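Open Day at the Navarrete Workshop: Frequently Asked Questions

Many people write to us before they come, and the questions are often the same. We collected them on this page. If your question is missing, please write to Orvokki Lindqvist at the front office.

When is the open day?

The open day is on September 26, 2023. The doors open after lunch and we close when the last group has finished its tour. You may come at any time, but the demonstration starts only at fixed hours, which are written on the board at the entrance.

Do I need to register?

For the building, no. For the demonstration, yes, as the groups are limited to 14 persons. The list is at the reception desk and you can put your name on it when you arrive. School classes should register by e-mail before the visit, so that we can divide them into two groups.

What will I see in the demonstration?

You will see kitting with two robot arms. Kitting means that all the parts for one product are collected and put together in one tray before the assembly begins. In our workshop this was always done by hand, and for most products it still is. The Rimix cell is our first attempt to give a part of this work to robots.

How does the work table look?

The parts are sorted by kind in yellow plastic trays on both sides of the table. Between them is a steel tray lined with white paper, and in this tray the kit is put together. One kit has a small cylindrical component with its wire, a round red circuit board, a thin gray harness and a longer harness in several colors.

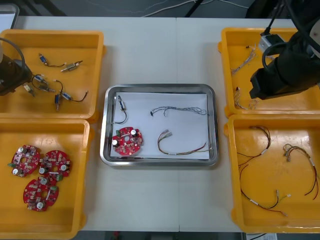 The kitting table, with the kit laid out on paper in the steel tray.

Why is there paper in the steel tray?

Steel reflects the lamps very strongly, and the reflections made trouble for our vision software. Kourosh Taheri tried several solutions and the simplest one was a sheet of white paper. We change it when it becomes dirty.

Are the parts real?

Yes, they are ordinary parts from our stock and not models. We ask you not to take them as a souvenir. In a former year we lost a few, and Mr. Zúñiga had to order them again.

What is the most difficult part for the robots?

The wires. A circuit board keeps its form, so the gripper can hold it in the same manner each time. A harness bends, and its connectors like to hang on the wires of the next harness. Haruna Hirano, who leads the demonstration, will explain how we choose the point for gripping. She likes difficult questions, so please bring them.

Can it happen that a robot drops something?

It can happen, and you should not be surprised. When a part falls, the operator stops the cell, puts the part back and starts again. In our last internal test we prepared 38 kits, and in eight of them a person had to help. We are not hiding this number, it is the reason why we continue to work.

How near can I stand?

Please stay behind the yellow line on the floor. During the demonstration it is not allowed to reach over the table, also not when the arms are standing still. Children under 14 must be with an adult.

May I take photographs?

In the demonstration room you may, but without flash. In the Prekis test room on the upper floor photographs are not allowed, as the products there belong to a customer.

Will the robots replace the people in the workshop?

We hear this question each time and it is a fair one. Delia Henríquez has worked in kitting for many years and she will be in the room to answer it from her side. Her colleagues now check the finished kits and prepare the harnesses, and she has her own opinion about which work is more pleasant.

In which language is the tour?

The tour is in English. Mr. Zúñiga can also answer questions in Spanish.

How do I find you?

Take the bus to Kornari and walk along the canal to the gray gate. There are only a few parking places, and we keep them for visitors who cannot walk far. Coffee is served in the canteen on the ground floor.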